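Home Projects Datasets Docs Sign in

# Warkier Bench Recordings

Two-arm recordings from the switch kitting line at the Florkmont plant. Maintained by Uzma Yousafzai. Updated 2026-07-23.

## Contents

- 70 episodes, one task
- joint states and gripper positions, 10 Hz
- operator notes, plain text

## What changed on the line

Kitters used to fill every tray by hand. The arms now do the filling, and two kitters per shift check trays and restock parts. Pay grade stayed the same. Wrist complaints are logged in `notes/`, along with complaints about waiting on the arms.

## Layout

Blue tray in the center of the mat, bell on the left, red, green and yellow switches on the right. Start each episode with the tray empty. 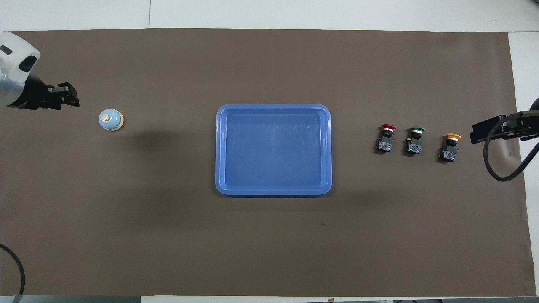 ## Known gaps

No night shift episodes. The Gondal parts are not covered.

Shares 2 | Comments 2

**Maximiliano Aravena:** Are the notes in Spanish included too?

**warnix_bench:** The restock job is more walking than the old one. Please add that to the notes.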